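Server Room Inspection Checklist – Comments from the Spring Round

Reading time: 2 min
Print this page | E-mail this page

Inspection date: March 21, 2020
Site: Harari Building, lower level
Previous inspection: January

1. Doors and exits – Satisfactory
Both exits open freely from the inside. The closer on the Vilela side is slow and should be adjusted before the next round.

2. Fire extinguishers – Action needed
Of the 11 units listed, eight carry a current tag. The remaining three are to be exchanged by the supplier, Brondosard. Until then, keep the spare unit at the front desk.

3. Aisles and floor – Action needed
Empty cartons were stored in the rear aisle. Cartons are to be taken to the loading area on the day they are opened. Two floor tiles rock underfoot and have been marked with tape.

4. Electrical – Satisfactory with comment
No extension cords were found in permanent use. The label on panel 18 is faded and must be reprinted.

5. Open equipment – Satisfactory with comment
Shut down and unplug any unit before its cover is removed. Wear a grounded wrist strap when handling boards, and fit a cover over any CPU socket that is to stay empty.
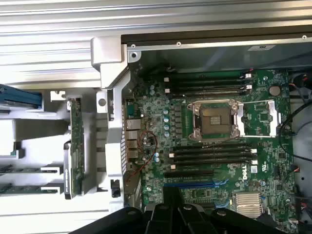 Office of Facilities Safety – Harari Building

Coin-cell batteries taken from equipment go into the battery box, with tape over both faces. They are not to be placed in general trash.

6. First aid – Action needed
The eyewash bottle is past its date. Bandages and gloves are fully stocked. The Curel hand lotion kept in the kit is not a first aid item and should be moved to the washroom shelf.

7. Lifting and ladders – Satisfactory
The five-step ladder is sound and its feet are intact. Two people are required for any rack unit above shoulder height.

Written replies on items 2, 3 and 6 are due to this office within 18 days.

Contact us | Copyright 2020 Office of Facilities Safety | Back to top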